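Two-armed machines still slow at clearing a table, Purton trial finds

May 2, 2020

Robots with two arms can put away a handful of household things, but they need far longer than a person and still make odd mistakes, according to early results from a trial at Purton.

The trial, called Lanura, gives the machine a table of everyday items and asks it to do small chores with them. Hanging a mug on a wooden mug tree is one. Moving a pack of tissues is another.

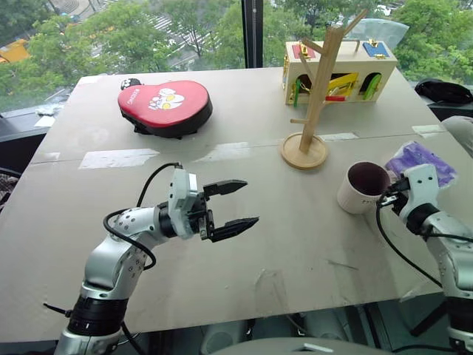

Engineers logged 3,587 attempts over the winter. Of these, 572 were stopped by a person before the chore was done. The rest ended on their own, though not always with the item in the right place.

Heriberto Barajas, who runs the trial, said mugs were harder than his team expected. "A handle has to meet a peg at the right angle," he said. "If the arm is off by a little, it pushes the whole stand along the table." Soft packs cause a different problem – they change shape when gripped.

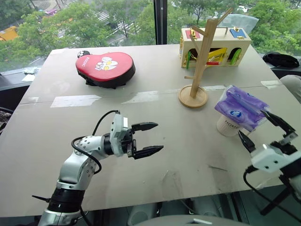 The longest chore on the list has 9 steps, and a person did it in 96 seconds. Barajas would not give a time for the robot, saying only that it was "minutes, and plenty of them."

Lenni Halonen of Keskinen, a store supplier that is following the work, said shelf stocking was a more likely first job than housework. Shops use the same boxes every day, he said, while no two kitchens are alike.

A second round of tests is planned for July at Nakara.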